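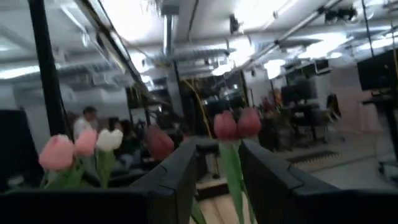

Kershaw workshop, February 13, 2020

Tulip day! Pinks, a white, and one darker reddish one, all sharing the table with the Fuseck gripper kit, and I have been grinning at it since I came in. We have the kit on loan from Valtach for 25 days and I want the notes in decent shape before it goes back.

What we're reviewing: two-finger gripper, wrist camera, the teach software (still labeled beta) and a setup guide that is much better than I expected. List price is 899 without the arm adapter. The adapter was in our box, so I need to ask whether it always ships that way or whether they were being nice to us.

Setup took most of the morning, nearly all of it cable routing. The wrist connector wants a straight run for the first stretch and our arm doesn't leave it one. I ended up with a loop and a strap, fine for now. Camera came up on the first try. Software found the gripper on the second, after I remembered to set the port by hand (page 2 of the guide, my fault for skipping ahead).

Now the fun part. I started with the force setting at the bottom of its range and closed on a spare stem held in my hand. It stopped so gently that I thought it had stalled! Opened it, no crease that I could find. Went up a step and got a faint mark, up another and the stem was flat. So for flowers we live at the bottom two steps, and the top half of the range is for somebody else's job.

Things I like: the fingers come off with one screw each. The wrist view lets you see what's between the fingertips while you line up, and I found I was looking at that more than at the arm. The close command can be interrupted partway, and it holds where it is.

Things I don't: anything close to the camera goes soft, and the petals are soft-looking to begin with. Bright ceiling panels wash out the top of the view when the wrist tilts back. There's an exposure lock buried in the settings, try that next. Also the fingers are wide for a tight bunch. Zistico sells a narrower pair that is supposed to fit the same mount, will check the screw spacing before anyone orders.

To do:
- lock exposure, repeat the tilted approach
- stem test again with leaves stripped
- run 1,000 open/close cycles overnight with nothing in the fingers, compare the zero position before and after
- ask Valtach about the adapter, and whether the loan can be stretched
- change the water

Force log is in the shared folder under the kit name. Please don't move the strap on the wrist cable until I've marked where it goes.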